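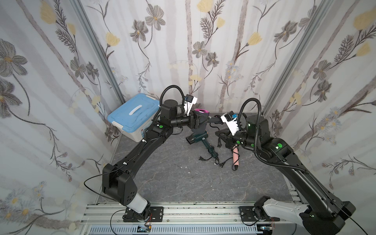 Abbas Bahrami told us in the second month of the course that students learn a task properly only once they have to write it down for somebody else, and we have leaned on that remark ever since, so it seems fair to let it open this section.

4.2 The tidying task and how the student teams built it

The Zamani course asks each team to choose one everyday job that needs two hands and to carry it all the way from a written task sheet to a trained policy. The team whose work we follow here, which named itself Skurnow after a long evening of voting, picked the handling of hair-styling tools (Figure 3). We were a little doubtful at first, and we are very glad they talked us into it! A hair dryer and a curling wand are awkward shapes, they come with cords and plugs that go wherever they like, and most of the students had one at home to practice with by hand before they ever booked time on the arms.

Figure 3. The Skurnow workcell with both arms at work over the marble-patterned floor. The grippers nearly meet above the center, the left one holding the pink-rimmed object; the dryer and the curling wand lie between the arms, and the storage box stands in the back-left corner.

Every team recorded 400 demonstrations, and the rules for what counted as a good one were left to the students (with some friendly nagging from us). Skurnow threw out any run in which an operator paused to think for a long time, and Mahtab Hashemi argued in the team's notebook that these pauses taught the policy to hesitate. Across all the teams the class collected 3321 runs between the start of the course and March, and 2990 of them were kept after the students had gone through one another's recordings.

The patterned wall panels were also a class decision. The Beltach team, working in the neighboring cell, had used plain walls, and the two teams wanted to find out whether a busy background would hurt a policy trained on so little data. We come back to that comparison in Section 5, together with the 300 test trials that the teams ran on each other's cells, and we ask the reader to bear with us until then, as the cords need a few words of their own first.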